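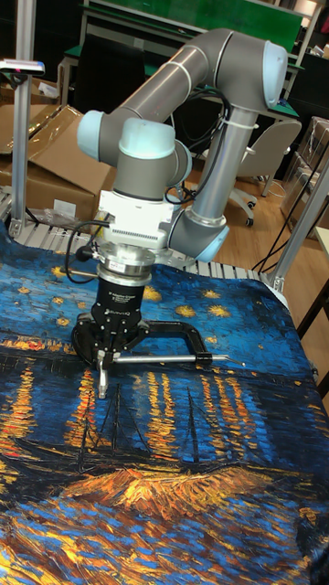
Harpreet Simard has strong feelings about C-clamps, and within two minutes of meeting her I had started to share them. She runs the Saturday repair bench in Dirnodine, where people bring in chairs with wobbly legs, picture frames that have come apart at the corners, and drawers that have lost their bottoms. Most of those things leave with fresh glue in them. What holds them while the glue sets is a clamp, and she'd like you to know how much she loves a clamp.

"It's a frame and a screw," she says. "You turn a little bar with your fingers and you've got more squeeze than you could ever get by leaning on something. I still get a kick out of it! I've been doing this for 22 years and I still get a kick out of it."

She started out with her uncle's tools in an apartment kitchen. The first job was a dining chair she had found on the curb, and she held it together with a belt, a bathrobe cord and a stack of cookbooks. It dried crooked. She sat on it for a year anyway, then took it apart and did it again with two borrowed clamps. "I remember tightening them and seeing a line of glue come up along the joint, the whole way, nice and even. I called my sister to tell her. She was very patient about it."

These days she goes through every clamp on the bench each November, and last fall she wrote the total on the inside of the cupboard door: 431. That covers everything from the big bar clamps down to tiny ones you could lose in a coat pocket. The C-shaped ones are the heart of it, though, and she talks about them the way other people talk about kitchen knives.

So what makes a good one? She likes a screw that runs easily from one end to the other, with no gritty spot in the middle. She likes a handle bar that slides in its hole without dropping out. And she looks at the pad, the part that meets the work, and gives it a wiggle. "It should swivel. If it's frozen, it'll turn with the screw and chew a circle right into your wood. People think they've bought a bad clamp. Most of the time it's old glue in the joint, and you can pick that out with a pin."

Her cleaning routine is simple. She brushes the threads with an old toothbrush, wipes them down, puts on one drop of oil and runs the screw all the way in and all the way out. Then she wipes it again, harder than you'd think, so that oil doesn't find its way onto bare wood. Dried glue on the frame gets scraped off with a dull chisel. She did three while we talked and didn't look down once.

I asked about beginners, and she lit up. Her favorite class is the first one, when she hands out clamps and scrap wood and lets everybody crank away. Everyone overtightens. "You can squeeze a joint so hard that there's hardly any glue left in it. Snug, then a bit more, then stop. And use a scrap of wood under the pad, always, always. I have a whole bin of scraps. I love my bin of scraps." She put a couple of them in my hand, thin pieces of pine with round dents in them from years of use, and I have to say they were lovely things.
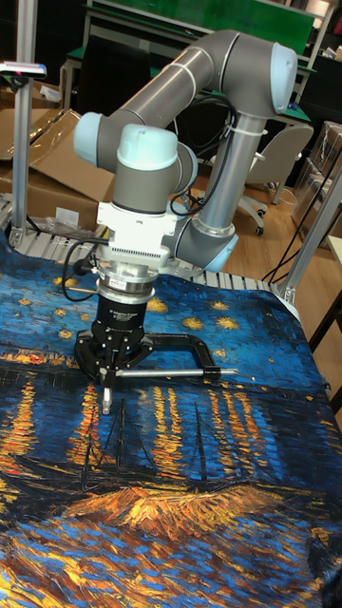

Her other passion is cloth. She can't stand a bare workbench, and for years she has covered hers with the loudest printed fabric she can find. Paintings are what she likes best: night skies, rivers, sunflowers, water lilies, anything with big brushstrokes. A good part of her collection came from Fesero, a small shop two streets over that used to sell printed tablecloths and remnants, and when it closed she went in on the last day and came out with both arms full.

"You're going to be looking at that surface for hours," she says. "Why would you look at gray? Give me some stars. Give me a bit of orange and yellow." The kids who come in with their parents pick the cloth for the day, and the night skies win nearly every time.

There's a practical side as well. A cloth keeps a finished tabletop from getting scuffed when it's turned face down, and it stops small screws from rolling away. The trouble is that small screws also disappear into a busy pattern, and she laughs when I bring it up. "Oh, completely. I've lost so many brass screws in the sky! I keep a white saucer for those now." Glue is the other enemy. She lays a sheet of wax paper between the cloth and anything with an open joint, and if a drip gets past it she leaves it alone until it's hard, then flexes the fabric and pops it off. Scrubbing at it while it's soft just drives it into the weave.

She washes the cloths cold and hangs them up to dry over the stair rail. A little fading doesn't bother her. One of the oldest has gone almost lavender where it used to be blue, and it's the one she brings out when she's working alone.

The bench itself has moved twice. It began in the back of the Grasso hardware store, with room for four people if nobody swung their elbows, and then spent a few winters in a former dance studio with mirrors down one wall ("you've never seen so many clamps"). The present room is bigger and has better light in the afternoon, and there's space for people to sit and wait with a cup of tea. Plenty of them stay long after their own chair is done.

What's next? She wants a proper set of deep-throated clamps, the kind that can reach well in from an edge, for the guitars and mandolins people keep asking about. She has been eyeing a secondhand lot from a cabinet shop in Nalness that would clear up that problem in one go. She has also been sketching a rack where every clamp hangs with its screw pointing the same way, and she showed me four versions of it on the backs of envelopes. The third is the best one, she thinks, though it would mean moving the sink.

Before I left she had me glue up a corner of a small pine frame. I spread the glue, set the scraps in place, closed the clamp and turned the bar until she said stop – which was well before I would have stopped. A thin line of glue came up along the joint. "There!" she said. "Isn't that great?"

It really was. I'm going back for the frame next week, and I'm bringing a stool with a loose leg.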